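Brurkell 30 Anchor Windlass
Owner's Manual
Section 4: First use and setting the chain counter

Read this section before you leave the dock. Reading it afterwards is possible, but usually involves more shouting.

4.1 Before you start

1. Run the engine. The windlass will work from the batteries alone, though not for long, and the fridge will take it personally.
2. Switch on the breaker marked WINDLASS. Your yard may have marked it something else.
3. Check that the chain is seated in the gypsy and the clutch is hand tight.
4. Release the chain stopper.

CAUTION: Keep fingers, hair, sleeves and small dogs away from the gypsy. It has no way of telling them from chain.

4.2 Lowering the anchor

1. Hold DOWN until the anchor is clear of the bow roller.
2. Pause and look over the side. Dinghies gather there.
3. Hold DOWN again until you have enough chain out, then fit the stopper. The windlass is a winch – it isn't a cleat, and it should never hold the boat overnight.

4.3 Setting the counter

1. With the anchor fully home, press and hold SET until the display flashes.
2. Enter the installer code, 3855.
3. Enter the length of chain on board. The counter accepts up to 200 metres.
4. Press SET once to save. Press it twice and you start again.

NOTE: Units with serial numbers below 779 show feet until told otherwise. Change this before step 3, or your chain will seem splendidly long.

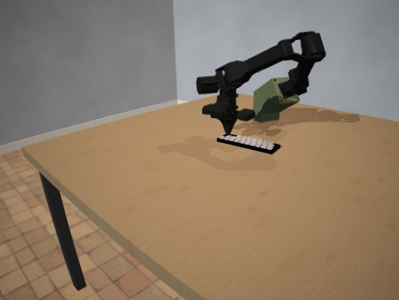

Fig. 4. Arm and keyboard, rendered view.

4.4 If the display shows E2

1. Let go of the button.
2. Wait for the motor to cool, about 30 minutes.
3. Motor slowly up to the anchor and try again. Do not use the windlass to pull the boat along.

If E2 comes back, write to Misaki Kaneko at Hovetti Marine Service, giving the serial number.

Text revised July 10, 2002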